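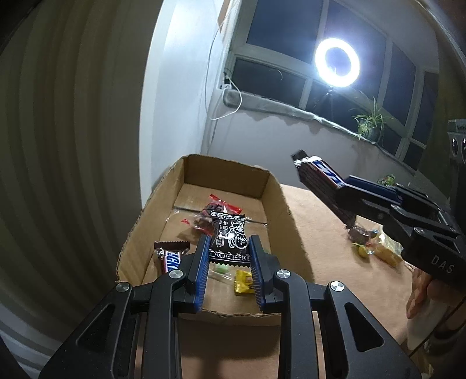

Candy in and around the box: Snickers bars, a black wrapper with Chinese characters, and several small wrapped sweets.

Assorted Candy for the Kirnent Parcel

Nov 4, 2022

The annual candy parcel for the Kirnent house is now in preparation, and readers who have followed this blog since August will know that the arrangements begin well before the post office becomes busy. The present entry sets out how the selection was made, how the carton is being filled, and what has been changed from the previous parcel. It is written principally for relatives who contribute sweets of their own, although others who mail candy over a long distance may find parts of it useful.

The carton

An ordinary brown cardboard box with low flaps was chosen. Last year's container was a round cookie tin, which held its shape very well and which no one at the receiving end was able to open without a butter knife. It has been retired to the sewing shelf. The seam across the base of a carton should be taped on both sides before anything is placed inside. Wrapped sweets are small, and a gap at the seam will release them one at a time into the mail truck.

The box stays open on the table until the evening before mailing. Contributions may be added up to that point. Once the flaps are closed they will not be opened again, and this applies to the author as well, who was responsible for both of last year's late additions.

The selection

Chocolate bars go in first. They are the largest items and they determine how the rest will lie. Snickers bars have been included every year at the request of Ifeanyi Odukoya, who receives the parcel on behalf of the household and who distributes its contents under a system that has never been fully explained to the senders. Requests for a different bar may be directed to him.

The smaller sweets are a mixture. There are clear wrappers, yellow wrappers, a green candy, a red-and-clear one with something brown in it, and the black wrapper with the cartoon figure on it, about which there has already been correspondence. The author does not read Chinese and is unable to state the flavor. A cousin maintains that it is plum. An aunt maintains with equal firmness that it is not. The matter is left to the recipients, who are asked to report in writing.

Hard candy travels better than soft. Anything filled with jelly has been left out this year following the events of last August, when a parcel spent a long weekend in a warm depot at Smadi and arrived as a single object. It was eaten, but it had to be cut.

Method of packing

The following order has been adopted.

Bars are laid flat along the sides.
Larger wrapped sweets are placed between them.
Small hard candies are poured in last and allowed to find their own level.
A folded sheet of tissue is set on top.

The box is then lifted and tilted gently from side to side. If the contents can be heard moving, more small candy is required. Crumpled newspaper was used in earlier years and has been discontinued; it left gray marks on the pale wrappers and took up space that could have held caramels.

Sweets with twisted ends should be checked individually. A loose twist will come undone in transit, and the candy will attach itself to its neighbor. Any that feel slack are set aside in the blue dish in the hall, where they do not tend to remain for long.

Weight and labeling

Last year's parcel weighed 2764 grams. The tin alone accounted for 486 of those, a figure that was noticed only after the postage had been paid. The carton should bring a considerable saving, which will be spent on licorice.

The address label is to be written in block capitals and covered with clear tape. A second copy of the address goes inside, under the tissue. The customs form will read "assorted candy," as a full list was attempted once and the clerk at the Pillon counter asked politely that it not be attempted again.

Relatives who still wish to contribute may leave their sweets on the kitchen table beside the box. Wrapped items only, please. The fudge was excellent, but it reached Kirnent with tissue paper on every side of it.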